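The Utility Bin: Notes on Sorting Small Household Items
Posted 8th March by Souad Fahmy

Readers of this journal will know that the review of our storage arrangements at Flarmont began in October. The present entry concerns the metal bin and the small objects kept in it.
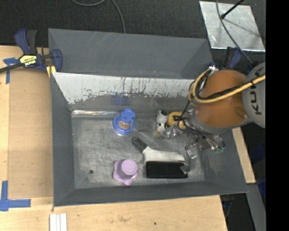 Should brushes and toys be stored in the same bin?

For a short period, they may be. Over the longer term a brush should hang on its own hook, as bristles left under other objects will bend and collect grit.

The large grey bin was retained after a review of the alternatives. Its sloping sides make it easy to reach into, and the floor can be wiped in one pass. The finish has suffered. The white band along the back wall is chipped and heavily worn, with a few rusty marks, and the floor carries a great many fine scratches. I considered repainting and decided against it. A bin in daily use would be scuffed again before the summer.

The contents remain a mixed category. The blue plastic piece with the wide base and the lilac-pink one with the scalloped base are both entered in the household list under "play, small." The white item with black spots has the same entry. The hand brush, with its dark grey grip and black bristles, is listed under "cleaning" and will move to the hall cupboard once the second row of hooks is fitted.

That list now runs to 1,642 entries, of which 83 are still without a permanent place. I have set aside 30 minutes each evening for them — a modest allowance, but one that has been kept so far. Items that stay unclaimed after two reviews are offered to relatives.

The Stellen shelving will be addressed in a separate entry. Correspondence about labels may be left in the comments, where I reply as time permits.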